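4.3 Before you run a sorting job – arm clear rules

Rev. November 7, 2019. Replaces the Cetthorpe sheet, bin that one.

Applies to every Rostik cell with a board bolted to the table. Read all of it once, then keep it by the pendant.

1. Key to MANUAL. Key stays with whoever is at the table, not in the switch.
2. Speed cap 10 percent for first pass. No exceptions for "just a quick one".
3. Check the board bolts by hand. If the board shifts at all, stop and retighten.
4. Lay the blocks out with gaps where the job sheet says gaps. Touching pairs are allowed in job 227 only.
5. Hands out past the table edge. Say "clear" out loud. Wait for the answer.
6. Jog down over bare wood first, never over a block. Stop short of the surface and look at the tip from the side.
7. Save the height. Name it with job number and intials.

CAUTION – the finger is stiff and doesn't give. Jogging down onto a block can chip the tip or throw the block. Safety glasses on at all speeds.

NOTE – fault 1616 means the saved height is missing or belongs to another board. Don't clear and carry on. Redo steps 6 and 7.

8. Move sideways only after lifting. Lift height is 450 mm unless the sheet gives another.
9. Approach pairs from the open side.

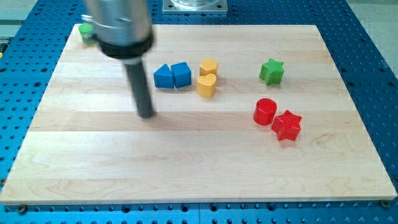

Nithin Poduval asked whether step 5 still counts when you're working alone, no one there to answer. Yes it counts, and no you don't jog alone. Get a second person or wait. Same rule at Sundham.

10. Switch to AUTO only when the gate is shut and both people are outside it.
11. After the run: arm to park, key out, blocks back in the Yimyam tray by color.

NOTE – chipped or cracked blocks go in the scrap bin, not back in teh tray.

Next: 4.4 Gate switch test, do it every shift.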